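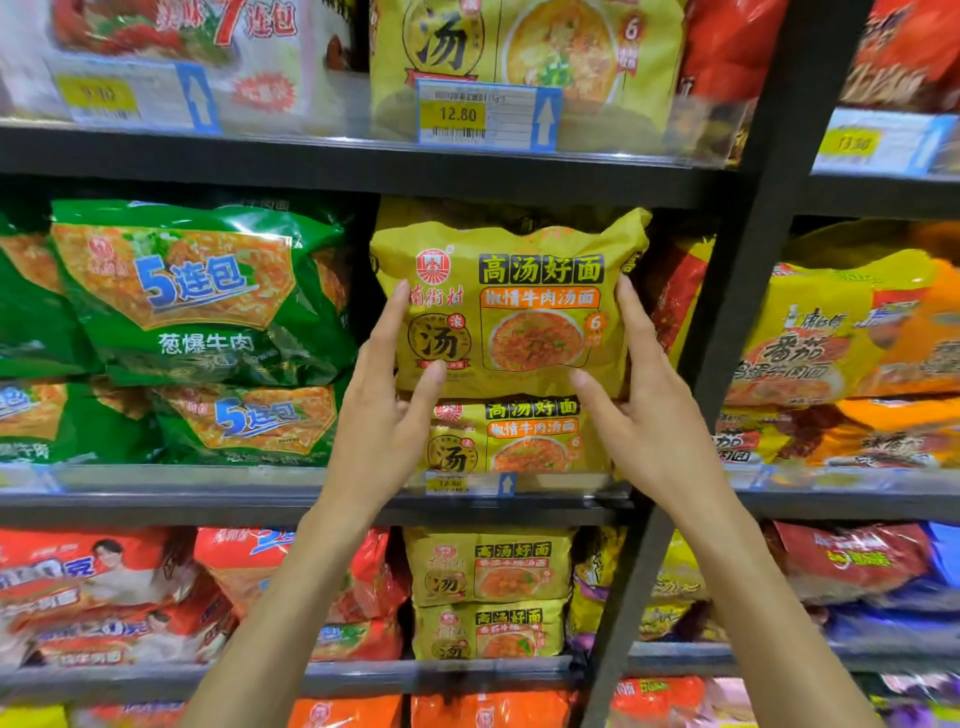 The yellow six-pack, 12.80 on the shelf label.

Noodle Aisle, Oct 1, 2024
By Riet Dierckx

Multipacks are supposed to be the thrifty choice. I have my doubts. Packs come in fives, sixes and sevens, so good luck comparing prices while you stand there -- and the bowl on the front always looks better than mine.

Old hen chicken soup noodles, a five-pack. Korean-style fire chicken is one shelf up at 13.90, and I'm not convinced I need that either.
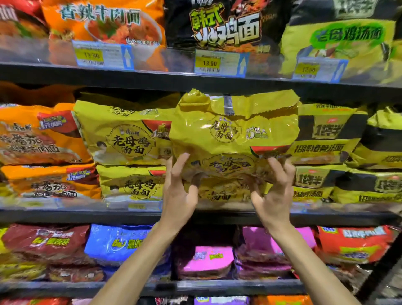
Is a multipack cheaper than single bags?
Often, but divide the price by the number of packs before you believe it.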